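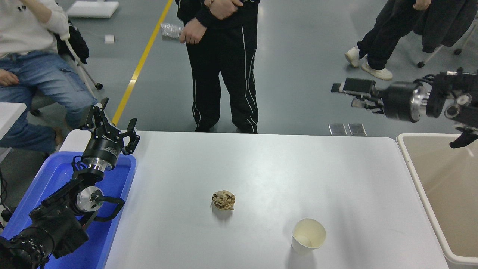 Crumpled paper and a tipped-over cup on the sorting table, blue bin on one side and beige bin on the other.

Lovport Waste Sorting Project
Progress report to the Gornura Fund
September 18, 2021
From: Tanveer Minhas

Hi all, and sorry this is landing a little later than I promised on the phone! I wanted the summer bills in front of me before I wrote anything about money, and the last one took its time.

Where we are

When I last wrote, in March, we had a plan, a borrowed table and a lot of opinions about bins. Now we have our own table (white, wipes clean, exactly the boring thing I asked for) and a setup that people on the ground floor use without being walked through it. Blue bin for clean paper, beige bin for cups and anything that has had food or drink in it. That's the whole system. We started with four bins, if you remember my first application, and I'm happy to say I was wrong about four. People would stand there with a napkin in their hand looking from one to the next and then put it in their pocket.

Naveed Khattak, who runs the Odilau end of things, talked me into dropping to two, and he has been very decent about not bringing it up since.

The bins stand beside the table now, one at each end. We used to have them lined up against the wall, and stuff got left on the table by people who meant to come back for it. Having a bin right at your elbow makes a big difference. Things still get left, of course, and I'd guess they always will, but a quick clear of the table takes a minute or two where it used to be the job everyone hated.

Cups, cups, cups

I know you asked specifically about the cups, so let me give them their own section. Paper cups are the hardest thing we deal with. They look like paper, they say paper to anybody who picks one up, and our hauler won't take them with the paper because of the lining. So they go in the beige bin, every one, rinsed or not. I've stopped asking people to rinse them. It only led to drips across the floor and a line at the sink.

What has helped is talking about the inside of the cup. If you tell someone "no cups in the blue bin," they'll nod and forget. If you hold one up and show them the little bit of coffee dried onto the bottom, they get it right away, and they tell the next person. We do this at the start of every session and it takes no time at all.

The other half of the cup question is using fewer of them. We bought 100 mugs through Cheema, plain and heavy, and they've been out since spring. Some have wandered off to desks upstairs and I've made my peace with that. A mug on somebody's desk is still doing what we bought it for. I'd like to say the paper cups are gone but they aren't, mostly because people bring them in from the coffee place on the corner, and there isn't much I can do about that except be cheerful.

Paper

Paper is the good news part. Loose sheets and packing paper go in the blue bin almost without thinking now. The brown packing paper was a worry early on, since it comes in balled up and takes up a ridiculous amount of room. We tried asking people to flatten it, and then we tried a box where you could save it for reuse, which was Naveed's idea and worked well at Odilau, where they ship a lot. At Lovport the box just filled up and sat there. So here we let people toss it in crumpled, and I press it down with my hands when I'm passing. Not a very scientific method! But the bags go out full and they go out clean, and the hauler has only sent back one load since March (a greasy pizza box, right on top, of all the places it could have been).

Sessions

We've run 42 short sorting sessions across the two sites. They're very informal. We put some ordinary trash on the table, people sort it, and then we chat about whatever was confusing. I had planned on half an hour each and they run closer to 15 minutes, which suits everyone. The people who come are mostly from the building, plus a few who wander over to see what's going on and end up with strong feelings about tea bags.

One thing I'd do differently is the sign-in sheet. It put people off, and I lost a couple of groups at the door before I gave up on it. That means I can't give you attendance for every date, and I know your form has a box for that. I've filled in what I have and left the others blank. Call me if that's a problem and we'll work something out.

Money

You gave us $3545 for the year. So far we've spent $2689, and the big items were the mugs, the table and the extra hauling pickups during the first two months, when we were still getting bags mixed up. Bins cost less than I budgeted because we only bought half of them. Liners cost more. I had no idea how many liners we'd go through, and I've switched to a bigger roll that should see us into winter. Receipts are in the folder with this report, in date order for once.

What's next

I want to get a second table for Odilau, where they're still sorting on top of a filing cabinet. Naveed has measured the space and there's one that would fit, and it should come in under what we have left. I'd also like new signs. Ours were handwritten and have been taped and re-taped so many times that the corners have gone furry. Bigger letters, fewer words, and a drawing of a cup, I think.

And I need to sort out the late pickup problem. On days when the hauler comes after five, the full bags sit in the hallway and people trip over them, and I've had a couple of polite notes. There's a closet near the back door that might do, if I can find out who has the key.

If any of you would like to come by and see it, please do. Mornings are better, and I'll find you a mug.

Tanveer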